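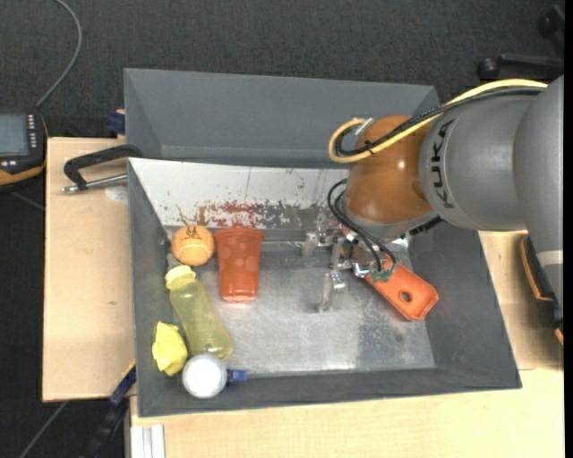 Figure 7.1 A KUKA arm with a two-finger gripper working in a bin of mixed objects. The cables run along the outside of the wrist, and the bins stand on light wood surfaces.

Chapter 7
What a Standard Can and Cannot Tell You

Robot safety documents are long, expensive and dull to read, and many people who cite them have read only the parts someone else quoted. This chapter is meant for students who will soon be asked to sign a form saying that a robot cell "complies." Before you sign, you should be able to say what it complies with, who checked, and what they looked at when they did.

Take a bin-picking cell as our working case. The job sounds simple enough: reach in, grasp an object, lift it out, put it somewhere else. A cup lying on its side and a ball with a curved seam call for different grasps, and neither looks much like the neat blocks in a sales demonstration. Most of the rules you will meet in this chapter were written by people thinking of known parts in known positions. Mixed objects strain those rules at several points, and the paperwork rarely says so.

7.1 The word "compliant"

Robots do not comply with anything by themselves. A manufacturer may build an arm to meet a product standard, and that is worth having. But the arm is sold without your gripper, your bins, your table or your people. Once those are added, the hazard analysis starts over, and the job belongs to whoever put the pieces together. In a small laboratory that person is often a graduate student who does not know the job is theirs.

Birgit Kohlhase, who audited cells for the integrator Auer before she took up teaching, used to open each visit by asking to see the risk assessment for the tool. She usually got the one for the arm. At the Dernside site she was handed a binder in which the gripper appeared on a single line, under "accessories." The fingers were metal and narrow at the tip, and they had been changed twice after the binder was printed.

Keep that binder in mind when you look at Figure 7.1. The caption tells you the make of the arm. It tells you nothing about how fast the arm moves, how hard the gripper closes, what happens when power is lost, or where a person is allowed to stand. A photograph cannot answer those questions, and a certificate on the wall may not answer them either.

7.2 Three claims to distrust

The first claim is that low speed makes a cell safe. Low speed helps. It gives a person time to move, provided the person has somewhere to move to. A slow finger pressing a hand against the wall of a metal bin can still do harm, and bins have walls on every side.

The second is that the emergency stop covers whatever the assessment missed. A stop button works after someone has noticed trouble and reached for it. It should be listed last among your protective measures – many assessments list it first.

The third claim concerns testing, and here the numbers deserve a hard look. The Neltetti trial is often praised in class because it logged 2374 picks without a recorded injury. The plan had called for 2000, so the extra picks were presented as added proof. Marlene Seidel went back through the log and found that the operators had stayed outside the marked area for the whole trial. No one was ever within reach of the arm. The result says something about grasping and almost nothing about safety around people.

7.3 Good practice, and where it comes from

Much of what passes for good practice is habit that got written down. Some of it is excellent. Clamping fixtures so they cannot shift, keeping cables clear of the joints, and deciding in advance where the handheld controller goes are sound habits, whatever document they come from. Other rules survive mostly as copied text. The Zalimano checklist, which you will use in Exercise 3, still asks for the location of the tape drive.

Read each rule with two questions in mind: what accident was its author trying to prevent, and could that accident happen in your cell? If you cannot answer the first, look in the annexes, where the reasoning is usually buried. If the answer to the second is no, write down why and have a colleague read it. Do not delete the rule quietly.

Section 7.4 begins with the risk assessment itself, starting from the tool and working back toward the arm. Bring the blank form from Appendix C.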